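How to Find Out Whether a Robot Can Fold Your Laundry

The short answer is "sort of, slowly, if you picked the cloth." The long answer is a test you can run yourself, whether you have a loan unit from Husar, a secondhand Zollik arm, or a pair of hand-held grippers and nothing better to do until dinner.

Step 1. Pick one cloth. Start plain, pale and square-cornered. Resist the fitted sheet. People can't fold those either, and you'll learn nothing except new words.

Step 2. Write down what "folded" means before you start. Mine says: roughly rectangular, no corner sticking out past the width of a thumb, survives being carried to a shelf. If you skip this, by the end of the afternoon you will be calling a wad a success. I have done it. The Saltoveck demo reel does it with music.

Step 3. Try the job by hand, but with the machine's fingers. Strap the grippers on and work the cloth from both sides. You keep your own eyes, brain and shoulders and give up only your fingertips, and the result is humbling. Edges that you'd normally find by feel have to be found by looking, and a pinch that was meant to take one layer likes to take two.
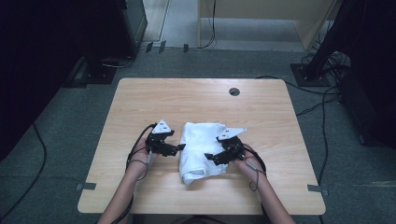

Grippers on both hands, one white cloth between them.

Step 4. Time 20 folds. Don't stop the clock for fumbles. My best with the grippers was 57 seconds, my worst 279, and bare-handed I'm done before the kettle notices. Whatever you manage is a fair ceiling for what to expect of software driving the same fingers.

Step 5. Now let the machine have a go, if you have one. Start each fold with the cloth dropped from chest height, so it lands however it likes. A cloth laid out flat and smoothed by a helpful human is half folded already. Score each attempt against your rule from Step 2 and write down every time you step in. Nudging counts. So does sighing and turning the cloth over.

Step 6. Change one thing. A darker cloth, a thicker one, a different table. My Nonwood setup did well on one tea towel and then met its striped cousin and tried to fold the table.

Reading the results: if you stepped in less than once in five folds, you have something worth showing the neighbors. If it was more, you have a very expensive way to supervise laundry. Mine is in the second group, after 2000 practice folds, and the towels still go in the cupboard by hand.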